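Electric parallel grippers on twin arms, cartons and soft tubes: what are you running?
Trakura Forum > End Effectors > Grippers and Fingers

subira_n
Hello all, and thank you in advance for reading what is going to be a long one (my husband says I can't order a sandwich in under a paragraph).

We pack for a handful of small cosmetics firms here, which means thin little cartons, squeeze tubes of cream and lotion, and the odd jar. I have a pair of arms on a plain white bench and I'm trying to settle on grippers before I commit to a second bench. So far I've had the Driltlow electric parallel on loan next to the old Ritchie one we already owned, and I just can't make my mind up! The Driltlow is lovely on cartons. The Ritchie is slower to close but I trust it more on tubes, and I couldn't give you a number to back that up, it's a feeling from standing next to it all of August.

What I really want to know is how other people deal with picking things that stand upright in a bin with not much room on either side. Do you go in from above, or from the side over the rim?

kombo_k
Welcome, Subira! From above, always, if your arm can reach it. Side approach over a rim gives you a lovely view of the part and then you hit the bin on the way out. Ask me how many yellow bins I've cracked.

I'd also say don't buy on closing speed. On our line the gripper closing is such a tiny slice of the cycle that going faster made no difference we could find. Finger shape mattered far more.

dulce_m
I'm going to disagree with Kiprono a bit, with love. From above is fine for cartons, but with a tall tube you end up grabbing the crimped end, and that end is floppy and swings the whole thing about. We go in low from the side and take the tube around its body, down where it's stiffer. It needs a shallower bin and yes, you have to teach the exit move carefully, but we drop far fewer.

I've been meaning to share pictures from our bench for ages and your thread is the push I needed, so have a look at these, all from the same session:

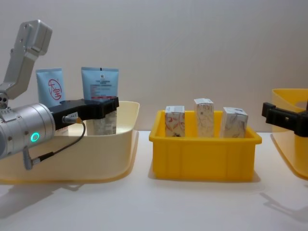
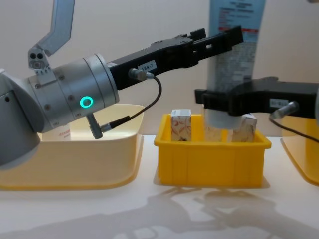
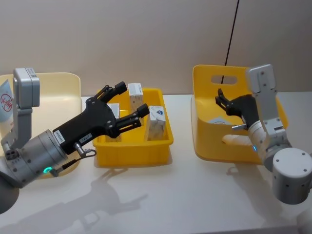 Twin-arm bench, cartons and tubes. Second one shows the low side grip on a tube, right arm.

dulce_m
Sorry, hit post too soon. The thing I'd point out to Subira is the cable on the left arm. It loops down from the side of the gripper and back to the wrist, and that loop is the first thing I'd look at on any side approach. Straight down it's out of your way. Come in low and it wants to snag on whatever is next to you. We went through 4 cables before I got strict about how much slack I leave, and I still check it every morning with my coffee.

dennis.nyamweya
Nice bench, Dulce. I like seeing the middle bin sitting out by itself where both arms can get at it. Ours are shoved up against each other and the arms spend half their lives waiting politely for one another.

Is that a different tool on the left arm in the third one? It looks like a hand with jointed fingers. How do you find it compared with the parallel? We tried something along those lines on a Brurico controller and I spent two weeks tuning and then put the parallel back on and felt ten years younger.

dulce_m
Well spotted, Dennis. Mixed feelings! With the jointed fingers I can get one tip down between two cartons where the parallel would need to open wider than the gap allows. That part I love. But every finger position is another thing to teach, and when a supplier changes a carton by a hair I'm back in there fiddling. If I had only straight-sided boxes I wouldn't bother with it.

kombo_k
See, this is my point though. All that teaching time has to come from somewhere. I would sooner space the cartons out properly in the bin and use the plain gripper. A divider costs next to nothing and never needs a firmware update.

dulce_m
Dividers are wonderful when you control what goes in the bin. My cartons come in however the customer felt like sending them, Kiprono.

kombo_k
Fair. I get mine in trays from upstairs and I forget how spoiled I am.

bakari_r
Long-time reader, I mostly do controllers, so forgive me if I wander. Nobody has mentioned force settings yet and for soft tubes I think that's the whole game. When we compared two parallels for a lotion customer I ran 200 picks on each with the same tube, same fingers, same spot on the table. The drop counts were close enough that I wouldn't choose on them. Where they split was the marks on the tube. One of them could not hold a low force setting over a long shift, it crept up, and by the afternoon we had little dents where the fingers closed.

So, Subira, before you hand back the loaner, run it for a whole shift on tubes and look at the last ones as well as the first ones. And write down the force setting on a piece of tape on the arm. I once lost a very good afternoon's work because someone power-cycled and the value went back to default.

subira_n
Oh, this is all so helpful, thank you. Bakari, I never thought to check the end of the shift, I always do my looking in the morning when I'm fresh, silly me. Dulce, how wide do your fingers open for the side grip? And do you pad them?

dulce_m
I set the opening at 57 mm on the tube program and I don't pad. I did pad, with a soft stick-on sheet, and it grabbed so well the tube wouldn't let go when we wanted it to. If you must pad, try just the one finger and leave the other bare.

dennis.nyamweya
I pad both and have never had a tube stick, so there you go, try it each way. Mine is a harder rubber though, and I wipe it down at lunch. Dulce, could have been the sheet you were using.

dulce_m
Could well have been! It was whatever was in the drawer.

subira_n
Right, my plan then. I'll keep the loaner another couple of weeks, run tubes low from the side with bare fingers, and do a full shift at one force setting with tape on the arm. Cartons I'll go on picking from above like Kiprono says. I've asked for a price on a second Driltlow too, so that I'm not comparing a new gripper with one that has had years of hard work, which Bakari was too kind to mention.

bakari_r
I was getting to it :)
Post your settings when you have them, please, even the bad ones.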